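## 4. Setting up your household and comparing cover

Right, you've got your Arkura login and you've clicked the link in the email, so now we get to the bit people ring me about. I wrote this section after helping my dad, two neighbours and Danish Hashmi from the office through it, and they all got stuck on the same couple of screens. Take your time. Arkura saves as you go, so you can wander off for a cup of tea and come back to it.

You'll want these to hand:

- your current policy schedule (the page with the excess on it, not the glossy booklet)
- the name and postcode of your GP surgery
- dates of birth for everyone you're covering
- a list of any regular medicines, spelt the way the chemist spells them

### 4.1 Add the people

1. From the home page, pick **My household** and then **Add a person**.
2. Put yourself in first. Arkura treats the first person as the lead member, and changing that later means a phone call.
3. Add your partner and children one at a time, pressing **Save** after each.
4. When it asks "Does this person have existing cover?", say yes even if it's only a cash plan through work.

> **Note:** Children over 18 in full-time education still count as children on the Lehner and Vislow plans. Pundus wants them added as adults. I've no idea why, but the price does change, so it's worth trying both.

### 4.2 Answer the health questions

1. Open **Health history** for each person.
2. Work through all 13 questions. You can't skip one and come back, which drove me up the wall, but you can press **Not sure** and it'll flag it for later.
3. Go back to anything flagged in orange before you move on.

> **Caution:** Please don't guess. If you had physio on your knee a few years back, put it down! A wrong answer can hold up a claim, and I'd much sooner you paid a bit more now than had that row with a claims desk when you're feeling rotten.

### 4.3 Run the comparison

1. Choose **Compare plans**.
2. Set your excess with the slider. I leave it in the middle for the first go and then nudge it either way to see what moves.
3. Tick up to three insurers. Lehner, Vislow and Pundus are ticked already.
4. Press **Show me prices** and wait. It can be slow at teatime, so I do mine before 8 in the morning.

The results come up side by side with the monthly price at the top. My first one came out at £64 a month and I nearly bought it on the spot (glad I didn't, as the outpatient limit was tiny). Scroll down to **What's left out** on every plan before you get excited about the price at the top.

> **Note:** If a price has a little star next to it, it's an introductory one. Click the star for the second-year figure.

### 4.4 Talk to an adviser

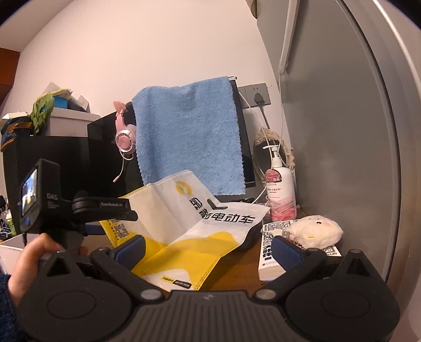 Video calls with an adviser are free and you can book one from any results page. I like them much better than the phone, as you can both look at the same plan on screen while you talk. Do use a headset with a proper boom microphone, like the pink one with the cat ears hanging off the monitor, and the adviser won't have to keep asking you to repeat your date of birth. They don't mind what it looks like, I promise!

1. Press **Book a call** and pick a slot.
2. Ten minutes beforehand, open **Test my sound** and say a few words.
3. If you can't hear yourself played back, check your browser hasn't blocked the microphone. Look for the crossed-out symbol by the web address.
4. Join from the green button. Have your comparison open in another tab.

> **Caution:** An adviser will never ask for your full password or your bank card PIN. If someone does, hang up and ring the number on your membership letter.

After the call you'll get a written summary in **My documents**, normally the same evening. Read it through and check that the excess matches what you agreed. Danish's had the wrong one, and it was put right in 2 days once he'd sent a message through the site. Keep the corrected copy, as you'll need its reference number in section 5 when you set up the direct debit.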